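1/ Going through the small print on premium-rate text alerts, after a relative's phone bill came in with 108 dollars of charges on it. Posting in order so it can be linked later.

2/ The charges came from two services. One is a daily horoscope sold under the name Okeo. The other is a ringtone club called Plesley. Separate short codes, separate terms pages, same billing agent: Grultgate.

3/ Okeo's terms run to 618 words. The price is in word 363 onward. The word "subscription" does not appear until the paragraph after that. The sign-up page calls it "your daily reading."

4/ Plesley is clearer about price and worse about stopping. STOP works only if sent to the same code that billed you. Sent to the code that delivered the welcome text, it does nothing, and no error comes back.

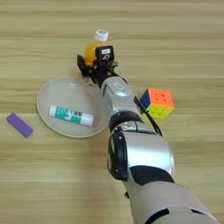
Arm over the table, gripper at the end.

5/ Consent record. I asked Grultgate for the opt-in log on both numbers. They sent a timestamp and a keyword for Okeo. For Plesley they sent a timestamp only. A timestamp with no keyword and no web address is not much of a consent record.

6/ Their retention clause says opt-in data is kept for 90 days after the last billed message. So if you plan to dispute a charge, ask for the log before you cancel, or the same day. Ask in writing.

7/ Wording I used: "Please supply the date, time, keyword or web page, and the full text of the confirmation message for each subscription billed to this number." It got an answer. A general complaint sent the week before got a form reply.

8/ Refunds. Okeo refunded in full as a bill credit. Plesley offered half, then the rest once I pointed at the missing keyword. Neither admitted fault, which I had expected.
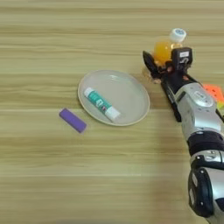

9/ Next is the carrier side. Most carriers will put a block on third-party charges if you ask. It is set per line, so on a family plan you have to name each number. Get the confirmation by text or email — the chat transcript on our account disappeared when the window closed.

10/ A block of this kind usually stops the billing and leaves the messages alone. We still got free promotional texts from the Okeo code through the end of November. Those need their own STOP.

11/ Someone asked about Bailly, the competition line. I have read the terms and have not tested it. It charges for each entry plus each reply, and an incomplete answer counts as an entry. The free postal route exists, in the last section.

12/ Terms were read as posted on December 26, 2018. They do get edited without a version number, so save a copy of the page on the day you sign up or complain.

13/ Still waiting on Grultgate for the text of the Plesley confirmation message. Will add it under this post if it arrives.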